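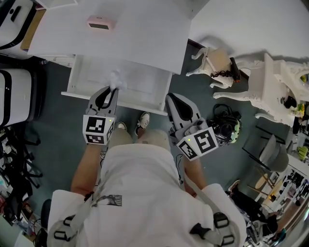

OK, thread time, on something I love way more than is reasonable: old T-shirts. Specifically the thin, soft, slightly see-through ones from the 80s that fit like they grew on you. I own 42 of them and I can talk about every single one. A plain white short-sleeved shirt with a little black-and-white print by the chest is still my favorite kind, and I'll get to why small prints are so great a few posts down.

First, tags! If you're new to this, flip the collar before you even look at the front. My gateway tag was Trultex. I found one at a church sale in October, buried under a pile of bath mats, and I had never heard of the brand. The cotton was so thin I could read the price sticker through both layers. I paid 2 dollars and wore it home over my other shirt.

Next, stitching. Look at the bottom hem and the sleeve hems. One line of thread all the way around is what collectors call single stitch, and you see it on a lot of shirts made before the mid-90s. Two lines running side by side usually means newer. It's a clue and no more than that (plenty of new shirts copy the old way now), so check it together with the tag and the feel of the fabric.

Fabric is the fun one. The 50/50 cotton and polyester blends get that papery drape after years of washing, and the all-cotton ones go kind of velvety. I used to be a total cotton snob. Then I tried on a 50/50 from a bowling league and wore it for three days straight, so there goes that.

Small prints, as promised! The giant front graphics get all the attention and all the money. But a small chest print was often a work shirt, a softball team, a hardware store, somebody's family reunion. They cost less, they crack less because there's less ink to bend, and they go under a jacket without a big plastic-feeling square on your stomach. My best one just says ORAKZAI in tiny letters over a drawing of a teapot. No idea if it was a restaurant or a rug shop or what. If you know, PLEASE tell me.

Same goes for Kultum. I have two shirts with that word on the pocket, bought in different towns, years apart, in different colors. Same lettering. It's driving me up the wall and I kind of hope I never find out.

Washing! Cold water, inside out, gentle cycle, hang to dry. Skip the dryer completely for anything with a print you care about. For yellow collars I do a long soak in oxygen bleach and warm water overnight, then a normal wash. Don't use chlorine bleach on a blend, it can turn the white even more yellow and then you'll be as sad as I was.

Storage: fold them, don't hang them. Hangers give thin shirts those weird shoulder bumps. I roll mine so I can see all the collars at once.

Where to look: I've had way more luck at small sales than at the curated places. Trendbridge, the vintage shop near me, is lovely and the people are so nice, but their basics start at a price that makes me cough. I go in to learn the tags and then go dig somewhere else (sorry, Trendbridge, I did buy the socks).

Someone asked if I'd ever sell any. I got offered real money for the bowling shirt once and thought it over for one whole bus ride. Nope! It's on me right now.

Post your best small print below, tags too if you've got them. Bonus points for softball teams.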